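The case for folding gym shorts

Most laundry advice treats sports clothes as something you can stuff in a drawer. I used to agree. Shorts are stretchy, they don't wrinkle much, and they get sweaty again within the week. I now think they should be folded like everything else.

The first reason is space. My dresser has 4 drawers, and the bottom one was given over to shorts, jerseys and socks. Stuffed, it would not close. Folded and stood on edge, the same clothes take up half of it.

The second reason is time. A folded pair shows its waistband and its color. In a heap, one red pair looks like any other, and you dig until you find the one with the good drawstring. I did that at six in the morning for years -- often in the dark. 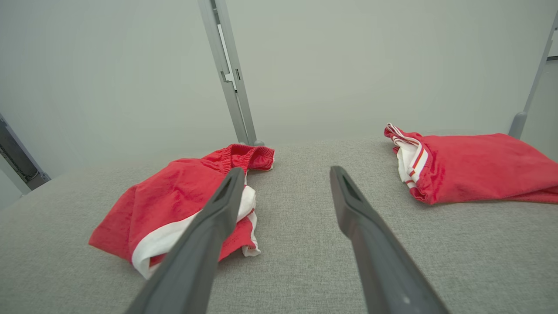 Slippery fabric is the usual objection, and it is a fair one. Shorts with an elastic waist never lie square. Lay one leg over the other, tuck in the point at the crotch, then fold up from the hem in thirds. It takes me 7 seconds a pair. The result is a bit lumpy, and that is fine.

I would not go as far as ironing them, and I would not buy drawer dividers. A shoebox does the same job. But a basket of clean shorts left in a pile is a chore put off until the next morning, when there is less time to do it.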